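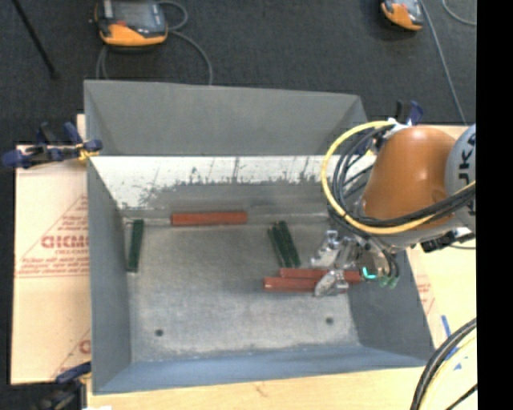 Drulten Bar Set: Data Card

Summary

The Drulten Bar Set is a collection of 1,206 still pictures of small coloured bars lying in a metal bin. It was prepared by the sorting and storage group at Stevitz for the study of how loose parts settle, overlap and hide one another when kept together in an open container. This card sets out what the set contains, how the bars are named, and the limits within which the set should be used.

Maintainers: Man-lok Wu (contents and labels), Thandeka Mabaso (release and correspondence).
Current release: 2
Month of release: April

Contents

The release is divided into 48 arrangements. An arrangement is one placing of the bars in the bin, together with every picture that belongs to it. The number of pictures differs from one arrangement to the next, and users who need an even spread should draw by arrangement and not by file.

Each picture has a plain text record bearing the same name. The record gives the arrangement number, one line for each bar, and a free remark where the labeller thought one necessary. Records with no remark end with a blank line, which must be kept if the checking script is to pass.

The bars

The bars are rectangular and of two colours, recorded as "red" and "green". The red is a reddish-brown and the green is dark. No finer shades are recorded. In the first release a few reddish-brown bars had been entered as "brown"; these entries have been corrected and the word is no longer permitted in the colour field.

A bar is described by colour, by the part of the bin in which it lies, and by its state. The permitted states are:

apart: the bar lies clear of all others
against wall: a long side or an end meets a wall of the bin
close: the bar lies beside one or more others, touching or nearly so
part hidden: some of the bar is covered by another object

More than one state may be entered. A red bar lying along the base of the rear wall with nothing near it is therefore both "apart" and "against wall". Where narrow green bars are gathered together, each is given its own line, including any bar squeezed between its neighbours. A cluster is never recorded as one object.

Bars that show a paler end or a light edge are labelled in the same way as the rest. The lighter part belongs to the bar and must be included when its outline is drawn.

The bin

The bin is of grey sheet metal, open at the top, with flared, sloping sides. Its floor is scratched, and the rear wall carries a line of dark scuffs and speckled stains. These marks are not labelled. Two small round holes towards the front of the floor are likewise left out of the records, although Endow, the labelling tool used by the group, allows them to be shown as a guide layer.

Directions in the records are given as seen in the picture: "rear" is towards the top, "front" towards the bottom, and "left" and "right" follow the viewer.

Labelling

Every record was drawn up by one labeller and read by a second. Disagreements were passed to Man-lok Wu, whose decision was final. The commonest point of dispute was whether neighbouring bars touched, and 88 records carry the remark "contact uncertain" for this reason. They have been kept in the release. Users studying contact may wish to set them aside.

Limits

The set should not be used to judge size or weight, as neither was recorded. It covers one shape of part and two colours, and results obtained from it should not be assumed to hold for mixed stock. The bright upper part of the rear wall may be mistaken for an object by methods that rely on brightness alone.

Terms and contact

The set may be used for teaching and research under the Mahlangu terms, a copy of which is enclosed with the files. Altered copies must carry a different name and must state the release from which they were made. Corrections should be sent to Thandeka Mabaso, quoting the arrangement number and the name of the record.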